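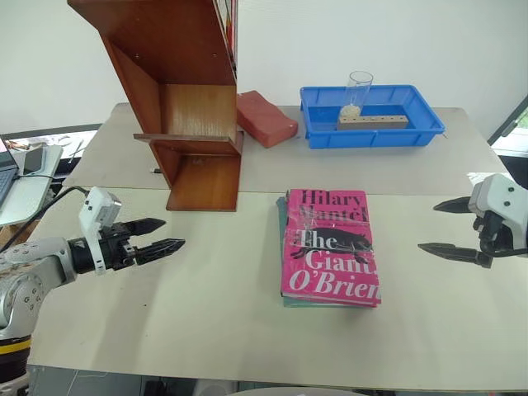
Page 3 of 20

Two arms, one library book, no progress

Posted by Hemi Lockyer, June 6, 2021
Viewed 2,567 times

I have two arms set up facing each other across a table in the shared workshop in Daltville, and the plan is for them to pick up a book and put it on a shelf. A child of four can do this. My arms can't, and I've reached the point of taking it personally.

The test pile is a pink hardcover of The Giant, O'Brien lying on top of a green book. The pink one has a clear plastic cover on it and throws glare straight back at the camera. On a good run the detector finds the top book. On a bad run it finds a bright patch about a third of the size and sends both grippers to that. When it does get the outline right, the pointed fingers come in level with the tabletop, touch the plastic, and skate off. Twice they've pushed the whole pile over the seam where my two tables meet, and the tables aren't quite the same height, so that's the end of that run.

Software is Hullano, build 514, mostly default settings. I've tried slower approach speeds, which gives me the same failure with more suspense. Is this a vision problem or a finger problem? I can only afford to fix one before July.

Olanrewaju Usman

Both, sorry. Do the fingers first, they're cheaper.

Pointed tips are lovely for pegs and hopeless for a flat slab in slippery plastic. Put something grippy on the inside faces – I used strips cut from a silicone baking mat, and a bicycle inner tube worked nearly as well. Then stop trying to lift the book from flat. Have one arm hold the bottom book still while the other slides the top one out until an inch or two hangs over, and grip the overhang from above and below. You have two arms, so one of them may as well be a paperweight.

For the glare, move the lamp before you touch the code. If it's window light, hang a sheet over the window and run it again. I lost most of a winter to thresholds when the trouble was a skylight.

Also shim the low table. Folded cardboard is fine.

Benítez

take the plastic off the book

Hemi Lockyer

It belongs to the Pirnilbridge library and they know where I live.

Baking mat is on the fingers now. First try, the left arm held the green book down like it was under arrest and the right one got the pink one out far enough to pinch. Then it dropped it, but from a height, which I'm counting. Sheet goes over the window tomorrow.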